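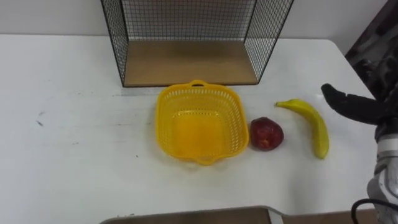
10 March 2019

I have been meaning to sit down with this since supper, and now it's past eleven and the dishwasher is on its second go because I forgot the soap the first time, so forgive the handwriting when I copy this out of the notebook, and forgive the rambling too, since I know a few of you who read these pages have been waiting on the news.

I called her. I called Myrto Karamanlidis and we talked for so long that my ear is still warm.

For anyone who missed the February entries, I sent my little tube off to Asivex before Christmas, mostly to please my daughter, who wanted to know if we were "anything interesting." I was adopted at five weeks old through the Okevon home, which closed its doors before I was out of grade school, and I never went looking very hard. I had my mother and my dad and my brother Paul (also adopted, not related to me by one drop, and he has never let me win an argument in my life) and that was a full house. Then the results came back and there at the top of the list was a woman sharing 973 of whatever it is they measure, which the website said could mean a first cousin, or a half aunt, or a great-grandparent, which would have been something! And her first name was Myrto. My name! I thought I'd matched with myself. I even logged out and back in again.

You have to understand that I grew up as the only Myrto in Stirnus. My parents kept the name I came with because the lady at Okevon told them my birth mother had asked for it, and they felt it was the one thing she had been able to give me and they weren't going to take it away. Mother practiced saying it in the car all the way home. I spent years wishing they'd called me Linda. I got Myrtle, I got Merlot once I was older, and one substitute teacher marked me absent for a week because she was calling for a Marta.

So we're cousins, the other Myrto and I. Our mothers were sisters. And we are both named for the same grandmother, which she explained to me very patiently, as if she were telling me how to use the bus, that in their family the first granddaughter takes the name. Only there had been two first granddaughters, one that everybody knew about and one that my birth mother told just her sister about. She said her mom used to look at her funny on her name day and she never knew why. I had to put the phone down on the counter for a minute when she said that.

My birth mother has passed. I'll write that down plainly because I've been walking around it all evening. It was a good many years ago, and she had been living 700 miles from here, and she never had other children. I am sad and I don't quite know who I'm sad for. I don't have a face to put with it yet. Myrto says there's a photograph from a wedding where she's laughing with her shoes off, and she's going to send it once her son shows her how to work the scanner.

Then I had to tell Mother, which I'd been dreading more than the call. She's eighty-six and she has her own ideas. I drove over with the soup and I had a whole speech ready about how nothing was different, and I got as far as "Mother, I found some family" and she said, "Well, it's about time, I wanted to thank her." And when I told her it was too late for that, she cried harder than I had. We sat there and let the soup go cold. After a while she asked me to go to the cedar chest and get out the knitted cap, the yellow one I came home in, and she wants it sent to Myrto to look at. Only to look at, she said twice. It's to be mailed back, insured. She thinks I should insure it for $1,000. I said I didn't believe the post office would see it that way.

Paul called at nine and said he supposed he'd have to be nicer to me now that I had other options. He also asked, after a long quiet spell, whether those kits were hard to do. I said no, you just spit. He said hm. I'm leaving that alone.

We've settled on meeting in April, halfway, at a restaurant called Katsaros that her side has gone to for every christening and funeral. Her husband's coming, and probably the son with the scanner. I asked if I should bring anything and she said to bring pictures of me at every age, so tomorrow I have to get up in the attic, and I'd better find the flashlight with the good battery before then. I also need to ask her how she says our name, because she puts the weight on the second half, and I've been leaning on the front of it my whole life.

Signing off as ever,
Myrto Vrettos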